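Shared workshop puts second-hand arm to work on brick sorting

April 14, 2026

Members of the Avard workshop have started bench trials of a bin-picking cell built around a full-size industrial arm. The build, named Seser, is meant to lift toy building bricks out of an open bin and drop them into trays by colour. It was assembled on evenings and weekends by a group of 6.

The arm came from a packaging line that closed last year and was bought without tooling. The group fabricated its own bracket for the wrist and ran the sensor wiring and air line along the outside of the casting. Internal routing was considered and rejected on labour grounds, as it would have meant stripping the wrist.

Cable management took longer than the mounting. The first harness was too short and pulled tight whenever the last joint turned past 175 degrees. The replacement leaves a service loop around the joint and is held with ties at intervals, so a single lead can be swapped at the bench. 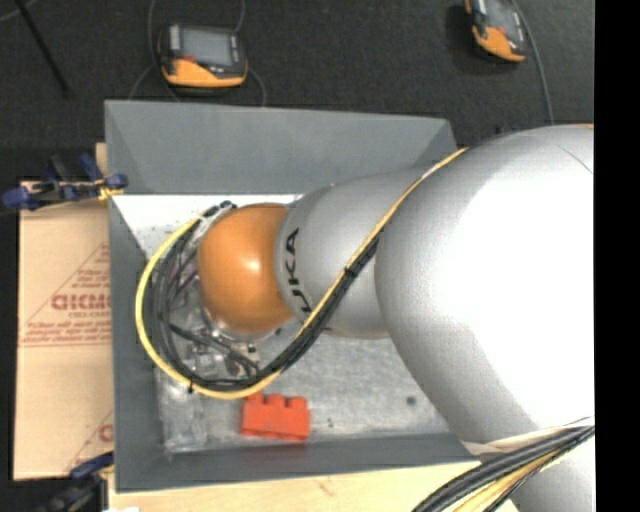
WORKSHOP & MAKER BUILDS

Trials use a grey bin with sloping walls, clamps along one side and a single red brick on the floor of the bin. Bricks near a wall are the difficult case. The tool has to come down at an angle to clear the rim, and the cable loop hangs low enough that the approach path must be planned around it as well as around the hardware. The current program handles this with a fixed list of approach poses, selected according to which wall is closest.

Scuffing on the bin floor has also caused trouble. Under the workshop lights the worn surface gives bright patches, and the vision software, a package the group calls Nyarko, has at times reported a patch as an object. A matte liner is on order. Until it arrives, detections below a set size are discarded.

Speed is limited to 30 per cent of the rated maximum during all trials, and the cell is run only with an operator at the pendant. The group's acceptance test is 100 consecutive picks with no manual intervention. The longest unbroken run to date is well short of that figure, and most stops have been logged as missed grips on bricks lying studs down.

Grendeck, a local machine shop, is cutting a revised bracket in aluminium that will move the tool centre closer to the flange. Fitting is planned for May, after which the arm will need to be recalibrated. Drawings and the pose list will be posted to the workshop's file server once the new bracket has been measured in place.

Contact the newsroom | © 2026 All rights reserved | Back to top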